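4. Setting up your medication schedule

Before you start, finish Section 3 and check that the Nitbridge reminder unit is plugged in and the green light is steady. You will need your current prescriptions, the labels from your pharmacy and the four-digit code you chose during first use.

4.1 Gather your medicines

1. Wash and dry your hands.
2. Bring everything you take to one table, including vitamins and items you buy without a prescription.
3. Stand the bottles upright in a shallow bin or tray.
4. Set aside anything past its expiration date. Do not enter it in the unit.
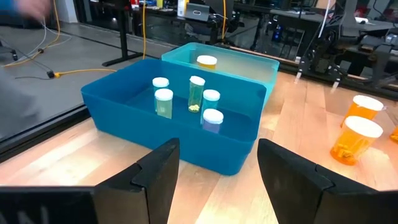
Figure 4-1. Pill bottles standing in a bin.

Note: Liquids, inhalers and patches can be entered as reminders. They are listed under Other on the Add screen.

4.2 Enter a medicine

1. Press Menu, then choose Add.
2. Type the name as it is printed on the pharmacy label. The unit suggests matches after the first 3 letters.
3. Enter the strength. Check the unit of measure before you press OK.
4. Enter the number of tablets or capsules per dose.
5. Choose the times of day. Each medicine can have up to 40 reminder times per week.
6. Press Save. The name moves to the Today list.

Repeat for each medicine. To change an entry later, highlight it and hold OK for 2 seconds.

CAUTION: The reminder unit does not check for drug interactions. Ask your pharmacist before you add a new medicine or change the time of an old one.

4.3 Choose where to keep the unit

Pick a spot you pass several times a day. A kitchen counter works well if it is away from the stove and sink. Bathrooms are too damp, and steam can damage the speaker.

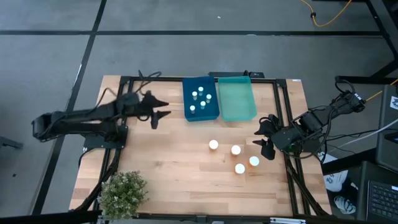

Leave the back of the unit clear so the vent is not blocked. The power cord should reach the outlet without an extension cord. If children visit the home, store the medicines themselves in a locked cabinet - the reminder unit can stay out in the open.

4.4 Add a helper

A helper gets a message when a dose has not been confirmed. Helpers use the Folport app on their own phone.

1. Press Menu, then Helpers, then New.
2. Enter the helper's name and phone number.
3. Ask the helper to open the app and type in the code shown on your screen.
4. Set the delay. The factory setting is two hours.

The sample screens in this guide use the names Audrey-Anne Beaudoin (user) and Tumaini Ondieki (helper). Your own names will show in their place.

4.5 Memory and backup

The unit stores 3,000 confirmed doses. After that, the oldest records are erased first. To keep them, choose Export before the memory bar turns red.

If the Today list is blank after a power cut, see Section 9, Troubleshooting.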